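Re: Mock interviews for the older pupils in May
Posted by Van Hecke, April 2021
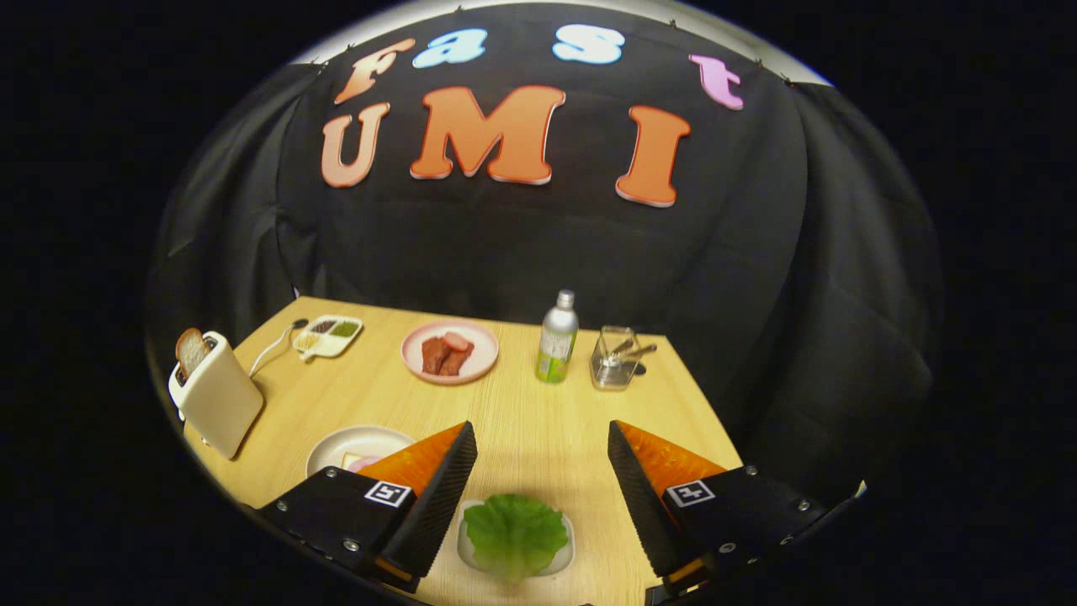
Dear all,

Thank you for the quick answers. I have put the interviews in the school hall at Jamirstead, as the rooms upstairs are too small for 26 pupils and their interviewers.

> Can Nurnora still send people, and do the pupils
> from Zevidbridge need to bring a printed CV?

Yes to both. Nurnora confirmed this morning. Please print one page only, last year we received some with four. I still need the consent forms from Zevidbridge before the end of the month.

Kind regards,
Van Hecke

2 replies | 0 shares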